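The noise before the whistle

Get to Lolletti Park an hour before kick-off and you will hear the drum before you see the ground. It comes down the lane behind the bus depot, two beats and a gap, two beats and a gap, and by the time you reach the turnstiles your feet are doing it whether you like it or not. I have been going to non-league football since I was small enough to be lifted over the gate, and I can't think of another club at this level that sounds like Plasevel Town.

The drum belongs to Arif Munasinghe. He bought it second-hand from a marching band that was packing up, and it still has half a crest painted on the side. He stands in the same spot on the Depot End, third step up, left of the crash barrier, and he has missed two home games in the time he has had it. One was for his sister's wedding. He would rather not talk about the other.

"We were losing every week when I started," he tells me, tightening a strap with his teeth. "The drum didn't help with that. It gave us something to do, though."

Plasevel were bottom of the table that winter and the gate had dropped so low that players could pick out individual voices. One full-back used to answer them. Now the Depot End is packed, the club has just been promoted, and the capacity for the new season has been set at 4000, with a new bit of terracing still smelling of fresh concrete. On a damp night in December, for a cup replay against a side two divisions up, they let in every person they were allowed to and left a queue standing in the lane, listening.

I was inside for that one, thank goodness. Plasevel went a goal down early and the drum didn't stop. They equalised from a corner so badly hit that it fooled everyone, the taker included, and the winner came in extra time from Janaka Ranasinghe, who had cramp in both legs and simply fell towards the ball. People I had never met were hugging me. A man gave me half a pie!

Ranasinghe is the captain now, a centre-half with a long stride and a habit of pointing at things. He came through the junior sides and has had offers to leave, more than one of them for better money.

"I'd have to learn a whole new set of songs," he says. He is joking, mostly. "You go away to some places and it's quiet enough to hear the keeper breathing. Here, if you win a header in the first minute, the whole end goes up. You want to win the next one."

The songs are worth a feature of their own. There is one about the bus depot, one about a former goalkeeper's car, and a slow one for when things are going wrong that is quite beautiful if you don't listen too closely to the words. Nusrat Sheikh wrote a good few of them. She teaches music during the week and has firm opinions about key.

"Men will always start too high," she says. "They get to the second line and they've got nowhere to go, so it turns into shouting. I got them to bring the depot song down a bit and suddenly you could hear a tune."

She did this without asking anyone. She began singing it lower herself, from the back, with her two daughters and a friend from work, and it took most of a season to spread to the front. You can now hear the moment it settles, usually in the second verse, when the last of the stubborn ones come down and join the rest. On a still afternoon it carries across the allotments.
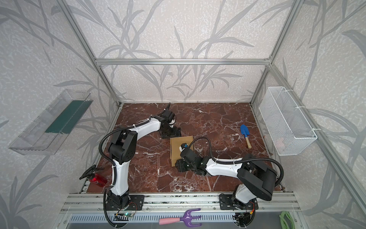
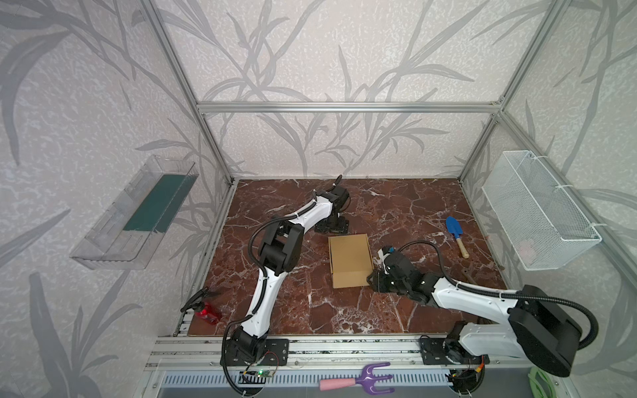
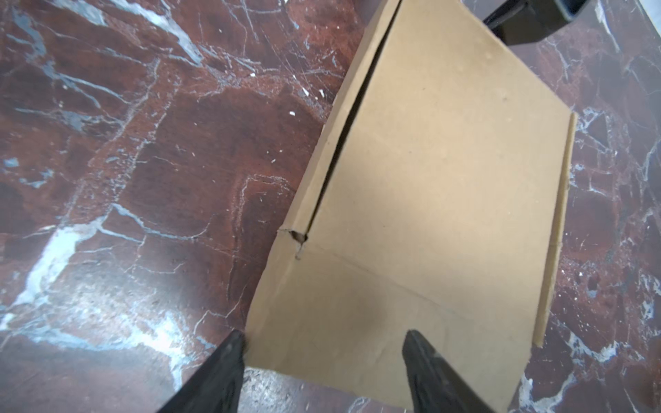 A manager who listens

Kerstin Halvorsen took the Plasevel job when not many people wanted it. She had coached at Zallell Rovers, along the coast, where she got a young side playing some lovely quick football and then watched it get sold off a player at a time. She arrived at Lolletti Park with a folder, a pair of very old boots and no assistant.

Her teams press high and get forward early, which suits the crowd perfectly. I ask whether that was the plan and she laughs.

"The plan was to stay up. But in my second match we were trying to keep the ball at the back, very patient, and I could feel the whole end getting anxious. Then the left-back panicked and kicked it into the corner and chased it, and the roof nearly came off. I went home and thought about that."

What she thought was that a throw-in near the opposition's corner flag, at the Depot End, with that racket going on, was worth more than twenty tidy passes somewhere else. So Plasevel attack the Depot End in the second half whenever they can. Ranasinghe has strict instructions for the coin toss. Visiting captains have cottoned on, and some of them turn the sides round out of spite, so Halvorsen now has what she calls her upside-down plan for those days. She won't tell me what it is. Having watched it a few times, I think it is to do exactly the same thing, sooner.

She is good company, quick and dry, and happy to talk about the games that went wrong. The worst was away at Kordestani Athletic in the run-in, a pitch like a ploughed field and a wind you could lean on. Plasevel lost by four and the travelling supporters sang the slow song from start to finish, twice. Halvorsen made the players walk over and stand in front of it.

"I didn't say anything. I had a speech and I left it in my pocket. They won the next six."

The away days

Afroza Debnath runs the coaches. It began with one minibus and a sheet of paper pinned up in the tea bar, and for the promotion decider she sent 25 coaches up the motorway in a line. She rode on the last one with a clipboard and a bag of boiled sweets the size of a pillow.

"I'd promised the kids on coach nine we'd overtake coach eight," she says. "We did it just before the services. You'd have thought we had won the league."

Her rules are simple enough. Coaches leave when the sheet says they leave. Front seats go to anyone who gets travel sick. No trumpets before the ring road. A first-timer gets a window, and someone sits next to them who knows the words. I took my nephew on one of her trips last season and he was handed a song sheet, a sausage roll and a scarf on loan before we had got out of the car park. He has since asked for his own scarf, a season ticket and, rather worryingly, a drum.

The decider was at Kordestani, of all places, on the same ploughed field, which had at least dried out by then. Plasevel needed a draw. I had a spot behind the goal with Sheikh's lot, and I can tell you that when 1000 people come down to the right note together in the second verse, with the teams lined up and the wind dropping, it gets you in the back of the knees. Even the home fans stopped to hear it.

The match itself was dreadful. Nil-nil, one shot on target, a long stoppage while a linesman's flag was mended with tape. I loved every second. Ranasinghe headed away so many crosses that he finished with a bandage round his head and a shirt that wasn't his own, and at the whistle he ran straight past his team-mates to the fence, where Munasinghe held the drum over the top and let him hit it. He hit it once and put the beater through the skin.

The new skin is on now, paid for out of the players' fines. It is brighter than the old one, with a harder crack to it, and opinion on the third step is split. Munasinghe says it needs playing in – a few wet evenings should do it – and has been taking it to the pre-season friendlies to get it ready.

Halvorsen's side start the new campaign at home, in a division where some of the grounds have proper roofs and seats that flip up. She has signed a winger from Zallell and a goalkeeper who, to Sheikh's delight, has a name that rhymes with nearly everything. Debnath already has her sheet up in the tea bar for the first away game. When I looked, coach one was full, and someone had written "trumpet?" next to their name, with a line through it in different ink.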